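3.2 Pencil pouches and the placing of small items

Soft containers were treated separately from boxes and trays because their opening has no fixed shape. A rigid pencil box presents the same rim each time it is approached, and the item can be lowered through it. A fabric pouch closes on itself when it is put down, and the opening has to be made again before every insertion. In the desk-tidying tasks collected at Ustonville and Skevthorpe, this difference accounted for most of the variation in completion time between container types, and it is the reason pouches are given their own category in Table 2.

The task was kept deliberately plain. One pouch and one stationery item were placed on a cleared tabletop, and the item was to end inside the pouch with the zipper closed. Items were drawn from the Pledarov desk set, which contains glue sticks, erasers, short rulers, sharpeners and capped markers. Loose paper and anything with an exposed point were left out. The starting position of the item was varied between trials, as was its angle relative to the long side of the pouch. The pouch itself was always started near the center of the table with its zipper side away from the seated person.

We divide each trial into four phases: taking hold of the pouch, opening it, inserting the item, and closing. The first phase is short but has a strong effect on those that follow. When the pouch is held at its two short ends, the fabric between them can be drawn taut and the zipper line kept straight (Figure 4). When it is held by the top edge alone, the lower part hangs or folds under, and the zipper tends to bow. Holds on the long sides were rare and were usually abandoned before the opening phase began.
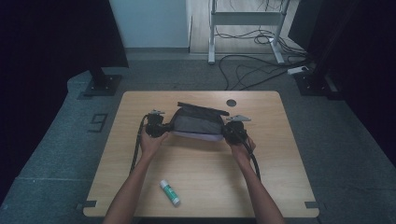
Figure 4. Two-ended hold on a gray fabric pouch with a pale lavender lower panel. The glue stick lies diagonally on the tabletop.

Across the 2,042 trials retained for analysis, the two-ended hold was the most frequent first contact. It was also the hold most often returned to after a failed attempt at the zipper. We attribute this to the seams. On most pouches in the set the short ends carry the side seams and the zipper stops, and these are the stiffest parts of an otherwise limp object. A grip placed there slips less and transmits a pull along the whole length of the zipper tape. The coding guide, prepared by Gonçalo Esteves, records a hold as two-ended only when both contacts include the seam; contacts on the panel beside the seam were coded as side holds.

Item shape mattered mainly in the insertion phase. Glue sticks are among the easier items, being wide enough to be picked up in any orientation and short enough to pass through a partly opened zipper. Their one difficulty is that a cylindrical body can roll. Trials in which the item rolled off the table were stopped and repeated, and are not included in the totals. Short rulers gave the opposite result: they stayed where they were put, but had to be lined up with the opening before they would go in. Erasers caused few errors of either kind.

The material of the pouch was recorded but not controlled. Of the 15 pouches in the set, 2 had a stiffened base and could stand open without support. These were excluded from the comparison of holds, as the opening phase could be completed with a single contact. The Âu pouches have a softer lining than the rest, and small items caught on it often enough that we report them separately in Section 3.4.

Closing was the phase with the lowest rate of success. A zipper left slack will buckle ahead of the slider, and the usual remedy was to pull the far end of the pouch away from the direction of travel. In 19 trials the item had been inserted correctly but its end stood across the zipper line and prevented closure. These were scored as incomplete, with the insertion phase marked as passed.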